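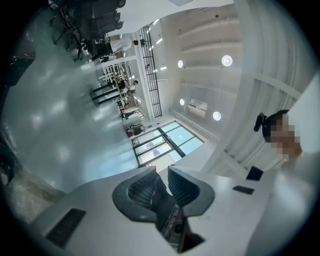 Figure 6.1 Round ceiling lights in a large white room.

Chapter 6
Does Resting Meat Do Anything?

Most recipe books will tell you to rest a roast before carving it. The usual story is that heat drives the juices to the middle of the joint and that a rest lets them creep back out. It is a pleasant story, and cooks repeat it with great confidence. The trouble starts when you ask how anyone knows.

Guadalupe Camacho put the question to her students in the training kitchen at Kundthorpe one June. Each pair roasted two pieces of beef topside, 675 g apiece before cooking. One piece was sliced straight from the oven and the other was left on the board. The sliced piece did leave a bigger puddle. Supporters of resting tend to stop there. Camacho asked what became of the puddle, and whether a diner who mops it up with a potato has lost anything at all.

Her colleague Apostolos Michailidis raised a duller objection, and a stronger one. Meat goes on cooking after it leaves the oven. If both pieces come out together, the rested one is more done by the time it is cut, so the two plates were never a fair match. A good many published tests have this fault.

We shall not claim that resting is useless. We do ask you to treat it as a claim like any other. Section 6.1 looks at where the water in meat is held. Section 6.2 deals with carry-over heat, and you will need a probe thermometer for it. Before reading on, write down how long you normally rest a joint and who told you to.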